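Washing a plaid blanket together with gray things - will the red go into the gray?
Ostcombe Neighbors Help Pages > Home > Laundry and Fabric 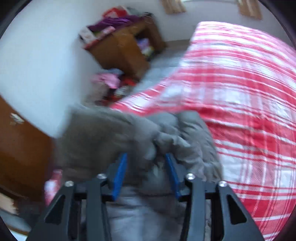 The problem

Hello all. I have a big plaid cloth, red and white, which I use as a cover for the sofa in the cold months and as a picnic blanket in June. It is one of the first things I bought after I moved to Ostcombe. The shop was closing, so I can not go back and ask them. There is no label on it. I think there was one, because in one corner I feel a small line of cut threads.

The gray fabric next to it is also a cover, and it is plain. I would like to wash both together, because my machine is large and it feels like a waste to run it two times. But I am afraid of two things. First, that the red will go into the white squares and I will have a pink plaid. Second, that the red will also go into the gray, and then it will look dirty forever.

I did already one test. I made a corner of the plaid wet and pressed it with white kitchen paper. The paper stayed white, but the water was cold, and I don't know if this counts.

Also I would like to know how to fold them after. The gray one I can never fold nicely, it becomes always a ball and then it has creases when I put it on the sofa. My closet shelf is 38 cm deep, so it must be a fairly small package.

Thank you for any advice. I am sorry if my English is not perfect.

Posted by lillybridge_top_floor, 08/01/2026

3 replies

plumjar

Your test counts, but only for cold water. Do it again with warm water and a drop of the detergent you really use. Hold the paper on the red part for a few minutes, with something heavy on top. If the paper is still white, you can wash it warm. If you see pink, then wash the plaid alone and cold, and take it out of the machine as soon as the program is finished. When red fabric lies wet in the drum for some hours, the color has a lot of time to move.

About washing them together: I would not do it the first time, even if the test is good. Wash the plaid alone two times. After that you can put it with the gray one. Gray is quite forgiving with a little bit of color, it is really the white squares that you must protect.

Some more points from my own washing:

Shake both cloths outside before. Crumbs and hair become a paste in the filter.
Do not fill the drum more than two thirds. A large blanket needs space to turn, otherwise the middle comes out still with soap in it.
Use half of the detergent you think you need. I use the Milach liquid, the one without perfume, and one small cap is enough for a big cover.
No softener if the fabric is fluffy. It makes it flat after a while.
Dry the plaid over two lines, not one, so that the weight is shared and you don't get a hard line in the middle.

For the folding. Don't start in the air, this is why it becomes a ball. Put the gray cover on the bed or on a clean floor and make it flat with your hands from the middle to the outside. Fold it in half by the long side, and then in half again, so you have a long strip. Make the strip flat again. Then fold both ends to the middle, and close it like a book. For your shelf I would stop when the package is 2 or 3 cm smaller than the shelf, so the door does not touch it. The folded side goes to the front.

If you don't want creases, roll the strip from one end instead. My rolled ones stand in a basket near the sofa and they look fine when I open them.

choo_lane_40s

just put it all in at 40, I have washed red stuff with everything for years. those color catcher sheets from Lillalum are good if you are worried. never had a pink anything

oatmeal_and_keys

I must disagree a little with the reply before mine. The catcher sheets help when there is a small amount of loose color, but I had one red tablecloth which was too much for them. The sheet came out dark pink and so did my napkins. So please do the warm test first, like plumjar wrote.

One thing to add. If the plaid is wool, or partly wool, 40 degrees can make it smaller and thick like felt. Without a label you can look at one loose thread. Pull it apart with your fingers. Wool threads are usually a bit springy and have small soft hairs. If you are not sure, use the wool program and the lowest spin, and dry it flat. With a big cloth this takes a lot of place - I put mine over the drying rack with a bath towel under it, and turn it in the evening.

And if some pink comes into the white squares anyway, do not put it in the dryer. Wash it again immediately while it is still wet, cold and alone. The heat of the dryer can fix the color, and then it is much harder to get out.

38 people found this page useful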